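Everyday Objects, Plainly Shown

The Jemier Collection at Gidstead has long held that household articles deserve the same attention as silver and porcelain. Its present display, open until the end of February, brings together 76 items of daily use, from butter moulds to bootjacks. The earliest bears the date 1862.

The selection was made by Selina Bühler, and the labels are brief. Each gives the name of the article, its material where known and the room in which it was generally kept. Visitors are invited to consider weight, wear and the fit of a handle to the hand.

Grooming articles occupy the second room. Wooden brushes are set beside tortoiseshell combs, and a separate case is given to modelling materials of the kind once found in schoolrooms. Admission to both rooms is included in the general ticket. Talks begin at 15 minutes past the hour and are limited to 50 persons.

Pale modelling material on a white tabletop; a wooden paddle brush with ball-tipped pins.
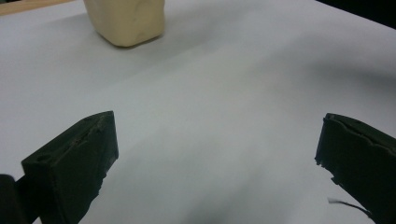
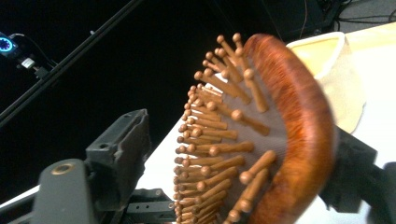
Wooden pins last well if they are kept out of the washbasin, according to Mirta Orellana, who added that a dry cloth drawn between the rows once a month had served her own brush perfectly well, and that she would have liked to see more combs.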